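# Petersen Leather Cleaner and Conditioner Set
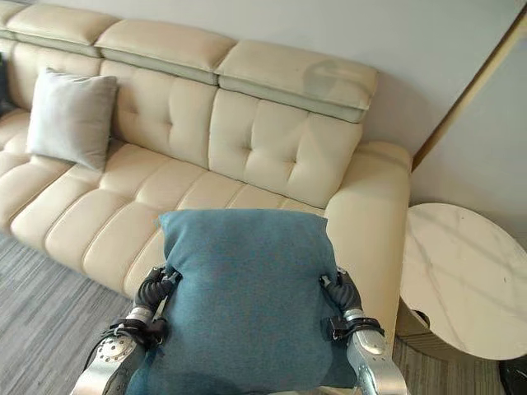
*Product notes by Raghda Kanaan, Midport store. Updated 06/06/2025.*

The Petersen set is a water-based cleaner and a separate conditioner for finished leather furniture. Both come in 16 oz bottles. It replaces the older single-bottle Petersen wipe-on, which we stopped carrying in January. If you still have some of the old product, you can use it up on chairs and footstools, but don't layer it with the new conditioner. The two don't mix well and leave a film that takes a second cleaning to get off.

## In the box

- Cleaner, 16 oz
- Conditioner, 16 oz
- 2 microfiber cloths
- 1 soft horsehair brush
- 3 foam applicator pads
- Instruction card

The cloths and pads are also sold separately. The brush isn't, but Irén Csonka at the service counter usually has a few loose ones.

## What it works on

Use it on pigmented (also called protected or finished) leather, semi-aniline leather, and bonded leather in good condition. Most family room furniture sold in the last couple of decades is pigmented leather, including nearly everything in white, cream, and other pale colors.

Do not use it on suede, nubuck, or full aniline leather. To check, put a drop of water on the underside of a seat cushion or low on the back. If the drop sits on the surface, you have a finish and can go ahead. If it soaks in and leaves a dark spot, stop there and bring us the care tag or a photo of it.

Vinyl can be cleaned with the cleaner only. The conditioner does nothing for vinyl and makes it slippery.

## Directions

1. Vacuum first with the brush attachment. Get into the seams and around any buttons.
2. Shake the cleaner and put a small amount on a damp cloth. Don't pour it on the leather.
3. Test a hidden area and let it dry fully before doing the rest.
4. Clean one panel at a time, from seam to seam. Stopping in the middle of a panel can leave a line.
5. For stitching and tufting, put the cleaner on the brush and work along the thread with light pressure.
6. Wipe with a second cloth dampened with plain water, then dry.
7. Wait 2 hours.
8. Spread a thin coat of conditioner with a foam pad. Leave it for 16 minutes and buff off what hasn't gone in.

Stay off the furniture for 8 hours after conditioning. Overnight is easiest.

## Headrests and arms

These get dirty before anything else on a sofa. Hair products and skin oil build up slowly on light leather and show as a gray or yellow cast, and ordinary dish soap spreads it around more than it lifts it. Clean these areas once a month with the cleaner and save the conditioner for when you do the whole piece. Adjustable headrests should be raised as far as they go so you can reach the fold behind them.

If the color comes off on your cloth, the finish has worn through. The set can't fix that. Munther Hourani does recoloring on Vilurier and Buvwood pieces through our shop and can give you a price from photos. He does not take bonded leather, which tends to peel again beside the repair.

## How much you need

One set does a three-seat sofa 3 times, cleaner and conditioner both. A large sectional will use more of the cleaner than the conditioner, so buy an extra bottle of cleaner before a second set.

## Storage

Keep both bottles above freezing. Conditioner that has frozen will separate and can't be shaken back together. Unopened bottles keep for 2 years. Write the opening date on the label, and throw out the conditioner if it smells sour.

## Common questions

**Will it take out ink?**
Fresh ballpoint, sometimes. Old ink, no. Don't keep scrubbing at it or you'll take the finish off along with some of the ink.

**Does it darken the leather?**
The conditioner can darken pale leather a little while it's damp. On protected leather the color comes back as it dries.

**Can I use it in the car?**
Yes, on finished leather seats. Keep it off the steering wheel and pedals.

**Is there a scent?**
The cleaner has none added. The conditioner has a light wax smell for a day or so.

## Ordering

Sets are in stock at Midport and can be held at the counter for 3 days. Delivery goes out with furniture orders at no extra charge. For cases of 8, ask for Tarek Matar, who handles trade accounts.

Unopened sets can be returned with a receipt. Opened bottles can't, so please do the water drop test before you break the seal.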